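**[Zalum users] Gripper opening by itself in the sim, release 24**

Posted February 27, 2022

Hi all,

I'm running the tabletop setup from the Gultoddale course on release 24. Out of 272 runs, 41 ended with the gripper command jumping to fully open with no request from my script. The arm keeps following its path, so the run doesn't stop and the log reports success. We plan to load the same controller on the real arm in July, and I don't want it near anyone's hands until I understand this.

### Where it shows up

The green soda can stays on the table in both layouts, and so does the plug adapter. The first layout has a small green object and a pale disc as the targets, with the wrist pointing almost straight down over them.

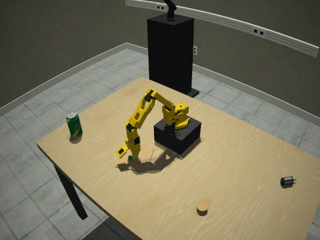

### What I checked

- Joint limits – all at the defaults
- Contact settings – same fault with the old values
- Script timing – I added a wait of 5 steps before the close command, no change

The second layout uses two small dice, one green and one white, on a thin square board. The fault comes up with this one too, so I've stopped blaming the object shapes.

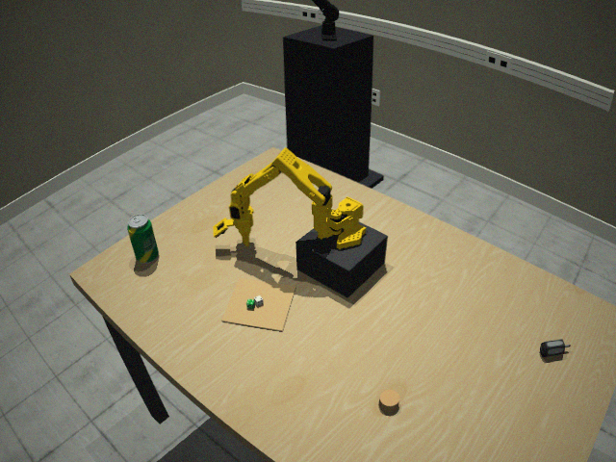

Cledwyn Ruddock wrote:

> We had this at Trulside on the same release. The gripper channel times out before the arm channels do, and its fallback value is zero, read as open. Set the fallback to "hold last" in the Price driver file. Also make a timeout end the run as a failure.

Thanks. My driver file does have the zero fallback. I've changed it and started a new batch with timeouts set to fail. I'd still like to know why the channel times out at all – has anyone traced that part?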